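# Skellon: does moving my base really wipe the survey bonus, and is there any way round it?

**Posted by pottingshed_raider** in Skellon > Building & Survey

I have put 401 hours into Skellon, which I mention only so that you know I'm not asking this in my first week. I have a base on Dorkirach, on the shelf above the salt flats, built before the October update when the shelf was still a sensible place to live. It has a landing pad, four greenhouses, a storage tower and a staircase that goes nowhere and that I'm fond of.

Since the update the storms come in over the shelf roughly every time I sit down to play. My greenhouses are now mostly frames. I'd like to pack up and move to the far side of the planet, near the canyon, where the weather is merely bad.

The trouble is the survey bonus. I've scanned enough of the shelf to have it at tier 14, and the tooltip on the relocation beacon says "regional progress may be affected". May be affected how? Halved? Politely reduced? Thrown in the sea? I've read the patch notes three times and they use the same phrase, so whoever wrote the tooltip was clearly pleased with it.

Things I've tried:

- Asking in global chat. I was told to uninstall, and then sold a hat.
- Placing a beacon at the canyon without confirming. It gives a cost of 2,000 alloy and says nothing about survey progress.
- Searching this site. There are two older threads, both from before the update, and they disagree.

I play solo, on the ordinary difficulty, no mods. I don't mind losing the greenhouses. I do mind losing the tier, as I spent most of a wet spring walking in straight lines to get it.

---

**dunmore_kettle**

yes it wipes it. happened to me. moved from the shelf to the north pole and lost the lot, tier 11 to nothing. devs don't care. I wrote to them in the survey they sent round and put it in the box marked "anything else" and they've since added a fishing rod

don't move. or move and don't look at the number

*Edited to add:* it might have been because I deleted the old base first. can't remember. still annoyed

---

**Jae-hoon Ma**

It doesn't wipe it, but it's very easy to make it look as though it has, and there is one way to lose it for good. I suspect the post above mine found that way.

Survey progress in Skellon belongs to the region and the base is only what reads it. When you confirm a relocation, the game unhooks your base from the shelf region and hooks it to the canyon region, where you've presumably scanned very little. So your panel shows tier 1 or nothing at all, and you go and make a cup of tea and reconsider your hobbies. Your tier 14 is still there. It's just attached to a place you no longer live.

What you need is a survey post left behind on the shelf. It's the small one in the Utility tab, between the fence that doesn't work and the lamp that works too well. As long as one survey post stands in the old region, the progress is kept, and once it's linked to the new base you carry on getting the bonus on anything you scan on that planet. Different planet, no luck. You're staying on Dorkirach, so you're fine.

The order matters, so:

1. Make a manual save. The autosave fires in the middle of relocation and has a poor sense of occasion.
2. Build the survey post well outside your base boundary. If it's inside, it gets packed up with everything else, and then you're in the same boat as the gentleman with the fishing rod.
3. Power it from its own battery. A cable to the base will be cut when the base goes.
4. Check the post's own panel. It should show the tier. If it shows a dash, walk away until it unloads and come back.
5. Place the beacon at the canyon and confirm. Your 2,000 alloy will vanish at this point and you won't get any back for changing your mind.
6. At the new base, open Survey, then Links, and add the shelf post. The list is sorted by some principle I've never worked out, so scroll to the bottom before you panic.

Don't use "Dismantle all" on the old base, before or after. It treats the whole region as abandoned and clears the progress with it. There is a warning, in grey, on grey.

As for the storms, a post out in the open will take damage. Mine stands in the lee of a rock and has needed repairing twice since the update. If it's destroyed while you're away, you have a grace period to rebuild it in the same region. The patch notes give this in "cycles", and the in-game guide in "days", and I've never needed to find out whether they're the same thing.

One more point, as you mentioned the greenhouses. Frames without glass are still charged as full buildings when you relocate. Scrap them one at a time with the hand tool first. I did a trial on a copied save and my bill came down by 1,089 alloy, which paid for a lot of fence that doesn't work.
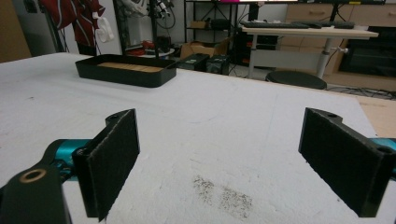

If the canyon you mean is the big one running south of the flats, go for the eastern rim. The western side has better views and nowhere level to put a landing pad, and the terrain tool there has been off since the Bundorico patch: you flatten a bit, turn round, and it has grown back. The eastern rim has copper, a trader who visits now and then, and weather you can stand up in. You'll have to leave the staircase behind unless you save it as a blueprint. Blueprints take up to 14 pieces without the expanded slot, so count your steps.

---

**spanos_main**

Can't speak for the shelf but the survey post thing worked for me on Spanos, did it last week. Put the post near a cave mouth so the storms miss it. The link list is sorted by when you last visited, I think, so going to the post just before you move puts it at the top. Or it did for me.

Also the fence does work, you have to build it backwards.

---

**pottingshed_raider**

Moved last night. Built the post behind a rock, scrapped the frames, confirmed the beacon with one eye shut. The panel said tier 1 and I'll admit I used a word. Then I linked the post and there was the 14.

It was at the bottom of the list, for what it's worth, and I had been standing next to it two minutes earlier.

The staircase was too long for the blueprint. I've brought the top half. Marking Jae-hoon's as the accepted one, and thank you, although I have now built the fence backwards and something has still eaten my beans.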